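The dishwasher can wait, let's talk robots

My sister rang on the weekend to ask if she should hold off on a new vacuum because "the proper robots are nearly here". She'd watched a video of one folding a towel. I told her to buy the vacuum! Then I spent the rest of the evening feeling like a grump, so I've gone and done some thinking about it, mostly while making school lunches.

For those who are new, I used to work in packing at a fruit shed near Tollton (two seasons, sore wrists, never again) and these days I do the books for a kitchenware shop and write this blog when the kids are asleep. So I'm no engineer. But I've cut up a lot of fruit in my life and I've stood beside a lot of conveyors, and I reckon that gives me some right to an opinion.

The shed had machines, of course. The grader was a beauty. It could sort mandarins by size faster than I could blink and it never once asked for a smoko. But every mandarin came down the same chute at the same height, and if one turned up with a long bit of stalk on it the whole lane could get grumpy. Somebody had to stand there and pull out the oddballs. That somebody was me, at 19, in a hairnet.

A kitchen is nothing but oddballs. Think about what you do when you make a fruit salad. You fish a strawberry out from behind an orange without sending the orange onto the floor, you work out which end has the leaves, you hold it firmly enough to cut and gently enough not to end up with jam. You find the knife, which is never where you left it. You do all this while telling a five-year-old that no, she can't have a biscuit.

I said some of this to Apinya Saengthong, who I met when our boys did swimming together and who now works on arms like the ones I'm banging on about. She was very patient with me. Her group has a table where a pair of them practise on pretend groceries, and I went in for a look before the school run and came home full of questions.
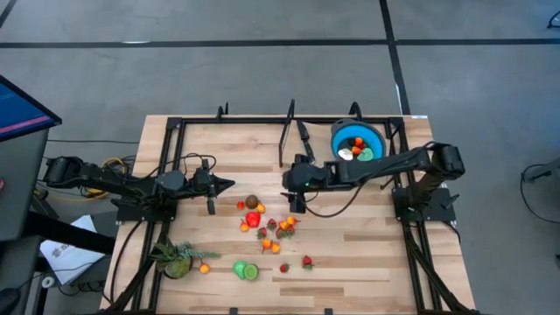 Photo: Apinya Saengthong, September 2021

I love how much it looks like my bench at 5 in the afternoon. Strawberries all over the shop, little orange things huddled together, a knife on the board and a blue-lined bowl that's only partly filled. There's even a pot plant in the way! The fruit and veg are all fake, which made me laugh because my daughter Jisa has a tub of the same sort of stuff and her success rate at putting it back in the tub is also pretty ordinary.

What I hadn't appreciated is how different the fruits are from each other once you're a gripper with pointy fingers. The big shiny red one is a smooth, slippery sort of shape and the strawberries are fiddly little cones with a leafy hat. Apinya reckons the ones sitting on their own are the easy ones, and the trouble starts when they're touching. You go for one and nudge its neighbour, and now the thing you planned to pick up next isn't where you thought it was. I do that with eggs.

Then there's the knife. Picking up a plastic orange and popping it in a bowl is one chore. Steadying something on a board with one hand and cutting it with the other is a completely different one, and I asked her straight out whether they'd get there by December. She gave me the look you give a toddler who wants to know if it's Christmas yet.

So, can they do the chores? My feeling, for what it's worth: tidying a known set of things off a known table, yes, getting there, slowly. On a shop floor where you can set the bench up the same way every morning, I'd believe it sooner again. The chap at Clollari who sells us our colanders would happily pay for something that could put 50 of them in a carton without denting any. But my kitchen, with our cat Mushi asleep on the chopping board and a mystery puddle near the fridge? I'm not clearing a space yet.

I do want it, mind you. People get a bit sniffy, as though wanting help with the lunches means you've given up on life. My nan had arthritis so badly she couldn't hull a strawberry, and she'd have had 2 of those arms bolted to her table tomorrow – cables and all – if it meant she could make her own pavlova topping.

Anyway, my sister bought the vacuum. It's a stick one, in purple, and she says it's marvellous on the stairs. If any of you have one of the round ones that goes by itself, let me know in the comments how it copes with Lego, because I'm tempted.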